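Rarnard Foam Letters, Lowercase Alphabet Set

Sold by Sutix Play & Learn, Lirnthorpe
Item 1000
Listing updated Feb 16, 2023

We've carried a lot of alphabet sets over the years (wood, felt, magnets, a cardboard one we'd rather forget), and this is the one we keep coming back to for our own kitchen tables. The letters are foam, so they're light and quiet, and if a whole box goes over at six in the morning you might even sleep through it! They're lowercase, the way children meet them in most of their first storybooks, and they come in mixed colors, so an "r" might turn up in one shade and its twin in another. Kids seem to love that, and it opens up a second game once the spelling gets old.

Each set holds 2 full alphabets plus extra vowels, packed in a drawstring bag. You can spell "rabbit" or "apple" without borrowing from a neighbor, and siblings can each have their own pile, more or less peacefully.

Ways families use them

Tip the letters out in the middle of the table and set a few shallow plates around them. Call out a sound and let your child find the letter and choose a plate for it. Later on you can sort by color, or collect the letters of a name on one plate and mix them up again. A plate with a raised rim is handy, as foam slides more than you'd think. We like the Dal Bello round plates, sold separately in soft colors, but whatever is in your cupboard will do nicely.

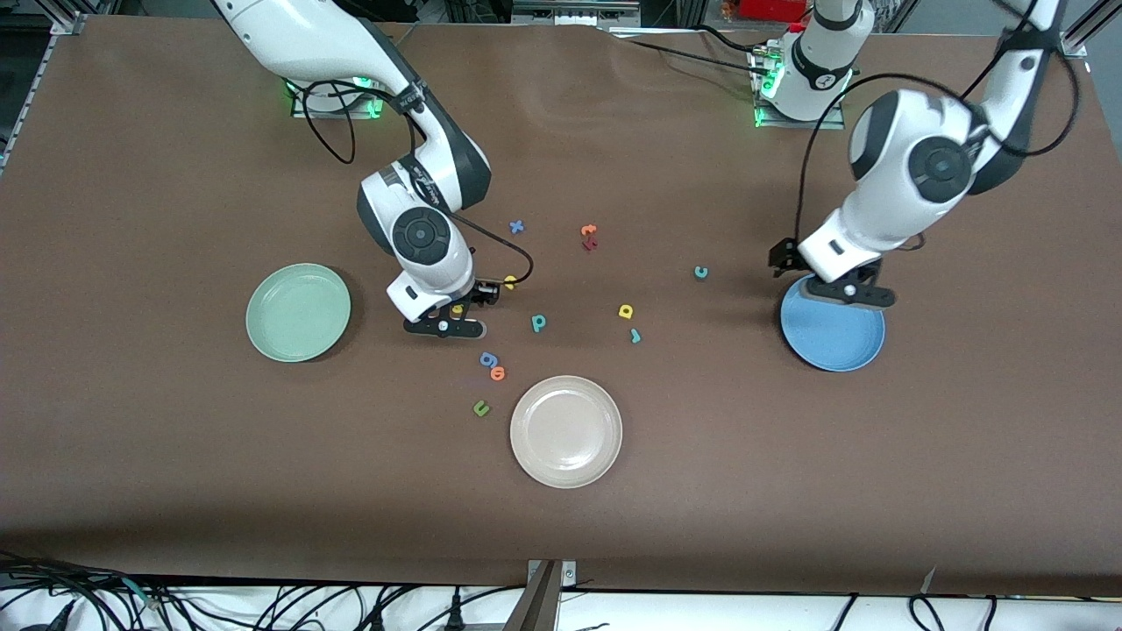
Lowercase foam letters spread out with sage, beige and blue plates.

Care and details

Wipe with a damp cloth and a drop of dish soap, then let them air dry on a towel before they go back in the bag. Please keep them out of the dishwasher. Recommended for ages 3 and up.

Plates not included. Capital letters are a separate set, back in stock in October.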